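Tabletop Automation > Kits and Reviews > Pamero arm kit from Tavier, worth it?

unurside_dan
Joined: March
Posts: 30

anyone here got the Pamero kit yet? Tavier has it at 474 with the block task pack thrown in. looking for something my two kids and I can teach pick and place on without me writing a ton of code. don't want to drop that much on a paperweight

gearmouse
Had mine since March. Arm is fine. Software is rough – crashes if you unplug the camera while it's saving, ask me how I know. Block pack is just cubes and a stack of task cards, you could make it yourself with a saw and some paint.

B_Hapeta
disagree on the block pack. the cards are the good part, they go easy to hard so you know where your model falls over. bought the arm used for 200 and paid extra for the pack later, no regrets

gearmouse
You paid extra for cubes.

B_Hapeta
i paid extra for not having to think up 50 tasks on a weeknight

kravchuk_s
Does it come with its own mat? The Makris one did and it curled at the corners in a week.

B_Hapeta
no mat. you draw your own work area on the table, black marker. ruler helps lol

kravchuk_s
Huh. Ok, cheaper for them I guess.

unurside_dan
so how many demos before it does anything useful? product page says 30 per task

gearmouse
30 got me an arm that hovers over the cube and thinks about it. Page is optimistic.

zlata_k
30 was enough for single cube moves for me, not for the cluster cards. Went to 50 on those and it got a lot better. gearmouse did you move your start positions around between demos? If the cubes always start in the same spot it just learns the spot.

gearmouse
Moved them a bit. Maybe not enough. Still think the page should say so.

zlata_k
Fair, it's burried in the manual, page should have it up front.

demyd_p
support was slow for me fyi. Took them nine days to answer on a bad servo. They did send a new one, no charge, but nine days

unurside_dan
ok that's kinda what I was afraid of. anybody running the cluster cards right now who can show what the setup looks like?

zlata_k
Running them tonight, pasting from my build log:

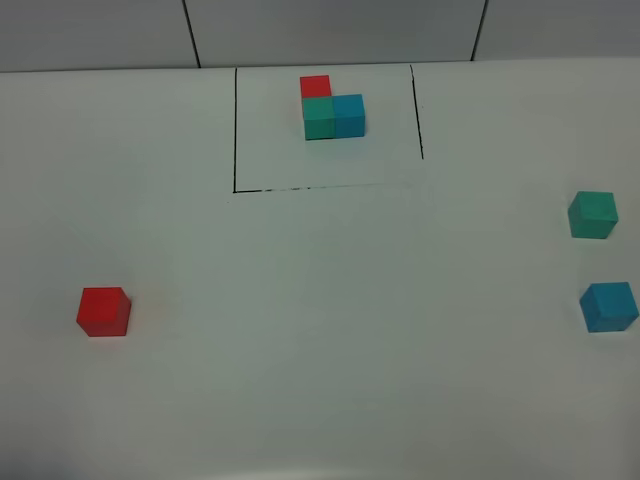 Unurside, 21 May 2024

L cluster card. Model cluster sits inside the marked area up by the wall – red at the back, green in front of it, blue next to the green. Same three colors again outside the lines, red off to the left by itself, green and blue over on the right. Plenty of bare table in between, so long reaches on this one. Plan is 50 demos, starts shifted every few runs.

demyd_p
is the cluster just for reference or does the arm have to touch it?

zlata_k
Reference on this card. It's supposed to build the same L with the loose ones. There's a later card where it takes the cluster apart, haven't tried.

gearmouse
My bottom line faded and I never redrew it. Does that matter?

zlata_k
Mine's faint and broken on that side too. Don't know if it matters, might redraw before the next card and compare.

kravchuk_s
474 still feels steep with no mat and a nine day wait on parts. I'd go used like Hapeta.

B_Hapeta
used ones are geting hard to find tho. check the classifieds section, there was one up last week

unurside_dan
will look there first. zlata can you post how the 50 go?

zlata_k
yep, prob this weekend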